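## 3. Wasserverbrauch im Wohnheim Lonska

Für diesen Teil des Projekts habe ich im November den Verbrauch von 39 Haushalten ausgewertet. Die Zähler wurden jeden Dienstag abgelesen. Sieben Haushalte haben keine vollständigen Daten geliefert und sind in der Tabelle nicht enthalten.

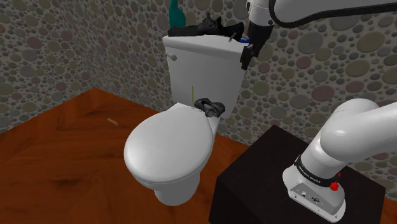 Der höchste Wert in einer Woche war 905 Liter, der niedrigste 198 Liter. Diesen Unterschied kann ich mit der Zahl der Personen nur teilweise erklären.

Yaryna Hutsuliak, Gruppe Hladun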